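Shelf Restocking with a Mobile Manipulator: Investigation of Unreleased Grasps and Protective Stops

Final report, Group 8, Mechatronics Design Project
October

1. Summary

The Tyagi project set out to have a single-arm robot move small household items between the surfaces of an open shelving unit using a learned pick-and-place policy. The policy reached an acceptable grasp rate early in the semester. Placement did not. Over 62 logged trials, 17 ended in a protective stop during the release phase. This report covers the fault, the method used to isolate it, the interim controls, and the work still outstanding.

2. Equipment and task

The arm is controlled through the Zovel motion stack, with joint torque limits set in the Histadlow safety layer. Images come from a head-mounted camera. Finger position is reported by the hand controller; there is no tactile sensing on the fingers.

The main task uses the flat top of a white shelving unit with open compartments below it. Fruit is picked from or placed on the top surface. Items in the compartments stay where they are for the duration of a trial and serve as clutter.
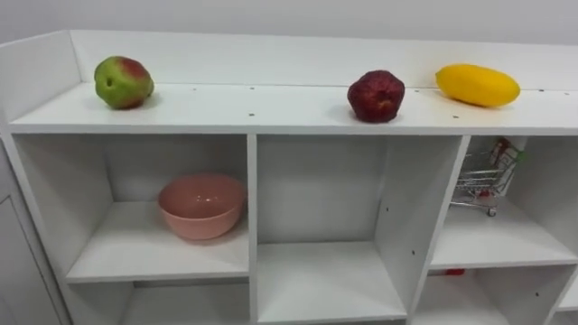
The top surface was selected for the first test series on the assumption that it was the easiest target. It has no ceiling, so the wrist can approach from above or from the side. The back panel does rise above the surface, and this was left out of the collision model. At the time the omission was considered minor.

3. Description of the fault

A normal placement has four phases: approach, contact, release and retreat. In a faulted trial the approach and contact phases completed normally. The hand controller then received the open command and acknowledged it, but the measured finger position did not reach the open threshold before the time limit. The retreat phase started regardless. With the object still partly held, the wrist torque estimate rose until the Histadlow layer stopped the arm.

Two consequences were recorded. In most faulted trials the object was dragged a short distance along the surface. In the remainder the arm stopped with the fingers closed, and an operator had to free the object by hand. The second case is the more serious, as it requires a person to reach into the workspace of an arm that is stopped but still powered.

4. Isolation

4.1 Object geometry

Trials were sorted by object shape. Faults were concentrated on elongated objects placed with the long axis parallel to the front edge. Round objects faulted less often under the same commands.
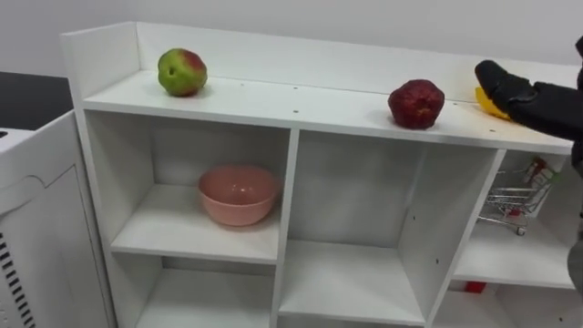 For elongated objects the policy favours a low hand pose with the fingers spread along the length of the item. In that pose the fingertips have very little clearance to the board, and the opening motion drives them into it. The controller reads the resulting stall as a slow opening and continues to wait. Raising the commanded release height by a small offset removed most of these stalls, at the cost of a short drop.

4.2 Timing

The release time limit was 3,000 ms. It had been carried over from an earlier hand with faster actuators. Bench tests with no object showed the present hand opening well inside the limit when cold, but drifting closer to it after extended running. Extending the limit alone did not clear the fault. It only delayed the stop.

4.3 Second location

To rule out a cause specific to the first unit, a reduced series was run at a second shelving unit with an apple as the only test object.

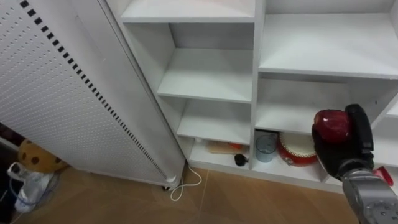 Figure 3. Apple held in front of the second shelving unit.

The fault was reproduced at the second unit, at a lower rate. This ruled out the geometry of the first unit as the sole cause and moved attention to the state machine. On inspection, the transition from release to retreat was found to depend on the acknowledgement of the open command. Measured finger position was logged but never tested.

5. Corrective action

The transition was rewritten to require both the acknowledgement and a finger position above the open threshold. If the threshold is not met, the arm holds position and the operator console raises a fault. The Jullbridge logging tool was extended to record finger position against wrist torque for every release.

The rear panel was added to the collision model, and the release offset was made a parameter for each object class. 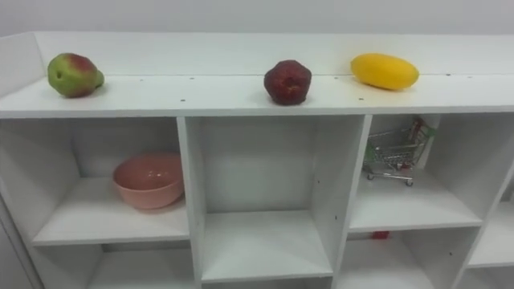 Regression trials with the revised state machine produced no protective stops in the release phase. Holds on the new condition still occurred with elongated objects, and each required operator intervention. The underlying stall is therefore reduced but not eliminated.

6. Interim safety controls

Until the hand is replaced or fitted with tactile sensing, the following apply:

Drive power is isolated before any person reaches for a held object.
One operator remains at the emergency stop during all autonomous trials.
Wrist torque limits are not to be raised to clear a nuisance stop.

7. Outstanding work

Thermal drift of the hand has not been characterized beyond the bench test. The second location needs a full series with elongated objects. The release offset was tuned by trial and has no analytical basis.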